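Demonstration Recording: Frequently Asked Questions
Bornevix Hand Tools and Lakorier Software
Last revised 12th January

These answers cover recording with the hand-held grippers and with the remote-control station. Installation, wiring and licensing are in the setup manual.

General

What is the difference between a hand demonstration and a remote demonstration?

In a hand demonstration the operator holds one or two gripper tools and does the task directly. No robot is present in the loop. In a remote demonstration the operator moves a pair of leader arms and the robot follows, so every recorded motion is one the robot has already made. Hand recordings are faster to collect. Remote recordings need less checking afterward.

Which method should I start with?

Start by hand if the task depends on quick or light contact, such as picking up a part and turning it. Start with remote control if the task runs close to the limits of the arm's reach, or if the fixture leaves little clearance around the wrist. The two kinds of recording can be mixed in one Lakorier project, provided each is tagged with its source.

How many demonstrations does a task need?

Plan on 80 accepted demonstrations for a single-step task at a fixed station. Rejected takes do not count toward the total. Tasks with several steps, or with parts that arrive in varying positions, need more. Train on the first set before collecting the second, and let the failures decide what to record next.

Can one person record a two-handed task?

Yes. Each hand holds its own tool and each tool records its own video. The two streams are aligned by timestamp when the session is imported. Start both tools before lifting either one, and hold still for two seconds at the beginning of the take. The importer uses that pause to check the alignment.

Working with tools and small parts

How should a screwdriver be held in the gripper?

Hold it by the handle, with the shaft pointing down. Close the fingers fully before the tool leaves the table. If the handle turns in the grip when the tip meets the screw, stop and discard the take. A slipping grasp that the operator corrects with the wrist will be learned as part of the motion.
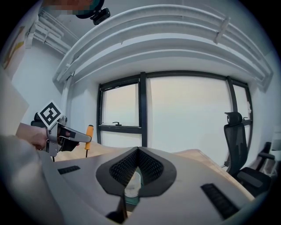

What does the software do with a take that contains a mistake?

Nothing, unless the take is marked. Lakorier treats every unmarked recording as correct. Press the reject key within the session, or set the status to Rejected in the review list later. Rejected takes stay on disk and can be restored until the project is exported.

Can I pause in the middle of a demonstration?

Short pauses are acceptable. Long ones are not, as the trained policy may stop at the same point and fail to start again. If you need to think about the next step, end the take and repeat it.

Should mistakes ever be kept on purpose?

A recovery can be kept if it is clean: the part is dropped, the gripper opens, returns and picks it up again. Tag these takes Recovery. Keep them separate from the main set until the basic task works.

Tracking and cameras

What is the printed marker on the tool for?

External cameras use it to find the position of the tool. Keep it flat and free of tape, glare and fingerprints. A marker with a creased corner may still be detected but will report a tilted pose. Replacement sheets are printed at a fixed scale; turn off any "fit to page" setting in the printer dialog.

Why does the tracked path jump when I turn toward a window?

Strong backlight reduces contrast in the room, and the tracker loses features. Lower a blind, turn the station or fix the exposure in the camera settings. Automatic exposure is the default setting and is a poor choice for a station that faces the glass.

What frame rate should I use?

Leave it at the project default. If you change it, change it for all cameras in the project. The importer will resample mixed rates but logs a warning for each file.

Remote control

Why does the arm lag behind my hand?

A delay of up to 80 ms between leader and follower is within specification. Above that, check that the station is on a wired connection and that no preview window is open on the control computer.

The arm stopped and the leader arms went slack. What happened?

The follower reached a force limit. Release both handles, clear the contact, and press Resume. Takes interrupted in this way are rejected automatically.

Files and support

How long is a typical session?

We recommend 18 minutes, then a break. Grip and posture change as the operator tires, and the late takes in long sessions are rejected more often.

Where are the calibration files kept?

In the calibration folder of each project. Projects created before the October release store them with the user profile and must be migrated once, using the Migrate command under Tools.

Who do I contact about a damaged tool?

Send the serial number and the last session log to the Sotmont service desk. Do not open the housing. Finger pads can be replaced on site with the kit supplied.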